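Kitchen Tips: Mixing, Measuring and Keeping the Counter Clear

Most of the small jobs in a kitchen happen in one bowl with one spoon. You whisk up a dressing, stir yogurt into a marinade, mix a glaze, or mash a bit of butter with garlic. The notes on this page cover bowls, spoons, citrus, trays and cloths, and how to set them out so that a ten-minute job takes ten minutes.

Choosing a bowl for small jobs

A ceramic bowl is a good everyday choice. It is heavy enough to stay put while you stir, it doesn't hold smells, and it can go from the counter to the table. The weight matters more than the looks. If a bowl slides when you stir with one hand, fold a damp cloth flat and set the bowl on it.

Fill a mixing bowl no more than halfway. If the recipe makes 200 ml of dressing, use a bowl that holds at least twice that. A cereal bowl will usually do it.

Check the glaze on older bowls. Fine lines on the surface are common and may be only cosmetic, but a chip on the inside or on the rim is a reason to stop using the bowl for food. Keep it for clothespins or rubber bands.

Stacked ceramic bowls rub each other at the foot, where the clay is often left bare. A paper towel or a round of felt between each one stops the scratching. We keep seven in a stack this way in the cabinet over the stove, and the glaze on the bottom one still looks the same as the top one.

Spoons

Use a plastic, wooden or silicone spoon in a glazed bowl if you can. Metal spoons leave gray marks on pale glazes. The marks are metal rubbed off onto the surface, and they come off with a paste of baking soda and water. Rub with a soft cloth for a minute or two, rinse, and repeat if needed.

Pick a spoon that is longer than the bowl is wide. A short spoon slides down into the mixture, and then you have to fish it out. Etness makes a set of plain long-handled spoons that work well for this, but any spoon with a straight handle and a good grip will do.

Plastic spoons are fine for cold mixing. Don't leave them standing in a hot pan, and don't use them to scrape burnt food off the bottom. When the edge gets rough, throw the spoon out. Rough edges hold food and are hard to clean.

White plastic stains. Turmeric, tomato and curry paste are the worst. Wash the spoon right away in cold water, then in warm soapy water. If the stain has already set, put the spoon outside in the sun for an afternoon. In July, one day is usually enough. In winter it can take a week on the windowsill, and it may never come out all the way.

Stirring without a mess
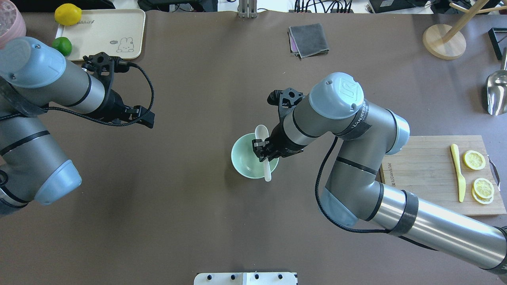
Start slow and stir from the middle out. Most splashing comes from going too fast before the dry part is wet. Add liquid in three or four small pours and work each one in before the next.

Hold the rim with your free hand, thumb on the outside. For thick mixtures, press the spoon against the side of the bowl and turn the bowl a little with each stroke. This breaks up lumps better than going around in circles.

When you stop to get something, leave the spoon in the bowl if it will stay there. If the bowl is light and the spoon is heavy, take it out and lay it on a saucer. Many spills happen when a sleeve catches a handle. Roll your sleeves up first.

Lemons and limes

Keep citrus out on the counter only if you will use it within the week. A lemon at room temperature gives more juice than a cold one, but it dries out sooner. In the refrigerator, in a closed bag or a covered box, lemons will keep for three weeks or more. Limes have thinner skin and go hard faster, so use those first.

To get the most juice:

Take the fruit out of the refrigerator an hour ahead.
Roll it on the counter under your palm, pressing firmly, until it feels softer.
Zest it before you cut it. It is very hard to zest a squeezed half.
Cut it across the middle, and squeeze over a small strainer to catch the seeds.

A medium lemon gives two to three tablespoons of juice. A lime gives closer to two. If you have a lot of fruit to use up, squeeze it all at once and freeze the juice in an ice cube tray. Once it is solid, move the cubes to a freezer bag and write the date on it. Use them within a few months for the best flavor.

Wash citrus even if you are only going to use the juice. The knife carries whatever is on the skin into the fruit.

Trays

A tray is the cheapest way to keep a work surface in order. Put everything for one job on it before you start: fruit, measuring spoons, salt, the small jar you always forget. When the job is done, the whole tray goes back to the cabinet or the sink in one trip.

Plastic trays are good for this. They are light and easy to wipe. A children's tray with a cartoon animal on it is often the right size for a small counter, and it has a raised edge, so a lemon can't roll off. Wash printed trays by hand with a soft sponge. Scouring pads and strong cleaners will take the picture off in a few months.

For a larger tray, the Hnatiuk hardware store near us sells a plain one without handles that fits the depth of a standard counter. Measure your counter before you buy. A tray that sticks out over the front will get knocked to the floor.

Put the tray at the back or in a corner and keep the middle of the surface open. The bowl goes in the middle. If you are right-handed, ingredients to the left and the spoon hand free on the right is a comfortable setup. Left-handed cooks can switch it.

Cloths

Have two within reach, one for hands and one for spills. Use different colors so you don't mix them up. Dark cloths hide stains, but they also hide dirt, so change them on a schedule and not by how they look. Every day is right for a busy kitchen.

Fold the cloth in quarters. You then have eight clean faces to use, one after another, before it needs rinsing. Hang it to dry when you finish. A folded wet cloth will smell sour by the next morning.

Wash kitchen cloths separately from clothes, on hot, and skip the fabric softener. Softener leaves a coating that makes cotton push water around and not soak it up. If a cloth has already stopped absorbing, wash it once with half a cup of white vinegar and no detergent.

A basic lemon dressing

This makes enough for a large salad and uses one bowl.

3 tablespoons lemon juice
1 teaspoon mustard
1/2 teaspoon salt
1 teaspoon honey
6 tablespoons olive oil

Stir the juice, mustard, salt and honey together until the salt is gone. Add the oil a spoonful at a time, stirring the whole way. It will turn cloudy and a bit thick. If it separates, stir again before serving. It keeps for 5 days in a closed jar in the refrigerator. Lime juice works too, with a little more honey.

Cleaning up

Fill the bowl with warm water and leave the spoon in it while you put the rest away. Oily dressings need soap first and water second. Put a drop of dish soap straight on the greasy surface, rub it around, and then rinse. We use the Eten unscented soap, and one drop is plenty for a small bowl.

Wipe the surface last, from the back toward you, and catch the crumbs in your hand or in the cloth. Lemon juice can dull stone and some wood finishes, so wipe up drips when they happen.

More in this section: Storing Onions and Potatoes | Sharpening a Paring Knife | Getting Smells out of Jars

Randusent Home Pages, Kitchen, tip sheet 119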